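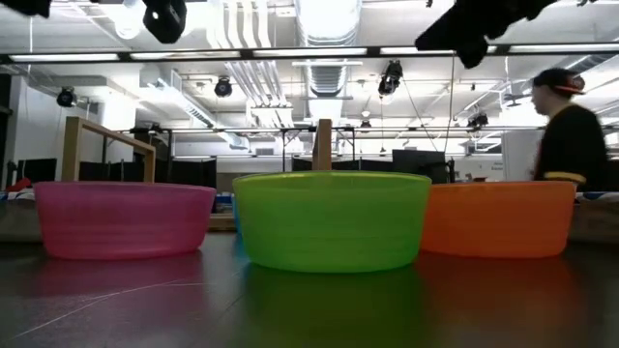
The Rindar R2 is a two-finger gripper for light tabletop arms. It replaces the stock fingers on most small arms with a flat four-bolt flange and is sold as a single unit or as a left and right pair. We keep it on the loan list for people who want to try it on their own task before ordering. Most of our comparison work uses thin-walled household plastic, such as the pink, green and orange bowls on the bench, and the notes on this page apply mainly to parts of that kind. A wide bowl with a rounded lip is a hard test for a parallel gripper. There is little flat area to close on, and the wall flexes when the fingers meet it.

Specifications

Type: two-finger, electric, parallel motion
Weight with fingers: 365 g
Supply: 24 V, shared with the arm
Control: serial or through the Murnberg controller
Finger sets: wedge (standard), flat pad, narrow hook
Cable exit: side or rear
Use on loan: indoor, dry bench only

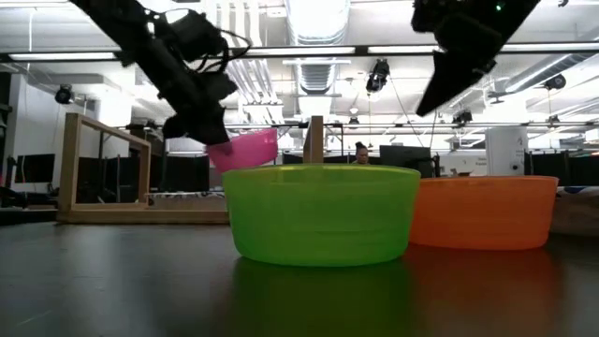 Manipulation Bench Group / Equipment and Loans

What we compared

The R2 was run against two others we already had, the Jirudon J-Two and the older Wong parallel gripper. All three were mounted on the same pair of arms with the same controller settings. The task was stacking and unstacking bowls, one arm at a time and then both arms together. A rim pick from the side, as with the pink bowl held up behind the green one, was the grasp we used most. It leaves the bowl tilted, so the placing move has to bring it level again before release.

Each gripper did 290 picks per finger set. A pick counted as good if the bowl left the table, stayed in the fingers through the move and was set down within the marked area. Dragging a neighboring bowl counted as a miss.

Results

Rindar R2, wedge fingers. Best of the group on rims. The narrow tip gets in between two bowls that are almost touching, and it rarely pushed the second bowl. It is less steady once the bowl is in the air. A wide bowl can swing a little around the contact point, mostly at high wrist speed.

Rindar R2, flat pads. Steadier hold, but the pads need more clearance. With bowls side by side they often touched the wrong one on the way down. Good for cups and boxes.

Jirudon J-Two. Close to the R2 on single bowls. Slower to open, so the two-arm runs took longer. The body is bulkier and the two arms had to be kept farther apart near the middle of the table.

Wong. Strong grip, coarse force steps. On the lowest setting it still bent the wall of the softer bowls. We would keep it for heavier parts.

The narrow hook was tried for a short time only and is not included.

Notes on setup

Set closing force at 14 percent for thin plastic and go up from there. The default is too high.

Leave slack in the cable loop at the wrist. With the side exit, a tight loop will limit the last part of the wrist turn. The rear exit is better if the arm works low over the table.

Re-zero the fingers after every change of finger set. The controller does not ask for it.

A dark, shiny tabletop gives colored reflections under translucent parts. If you pick by color from an overhead or side camera, mask the table area first or put down a matte sheet. We left the table as it was for the comparison and picked by teleoperation, so the scores above do not depend on vision.

Check finger pads for wear after 800 cycles. Replacement pads are in the drawer with the hex keys. Please write down the ones you take.

Known problems

The wedge tips will mark soft plastic if the force is set too high. Two of the units bought in January had a loose set screw on the left finger. Both have been fixed, but check yours before the first run. Firmware earlier than the version on the label will drop the serial link if both grippers are told to home at the same moment. Home them one after the other.

Borrowing

Single units and pairs can be borrowed for up to two weeks. The kit has the gripper, wedge and flat finger sets, flange bolts, one cable and a printed copy of this page. The Murnberg controller is booked separately. Return the kit before 4 p.m. so it can be checked the same day.

Contact for loans and for the full results sheet: Wendell Nguyen-Tran, equipment desk

Related items: Jirudon J-Two, Wong parallel gripper, Murnberg controller, flange adapters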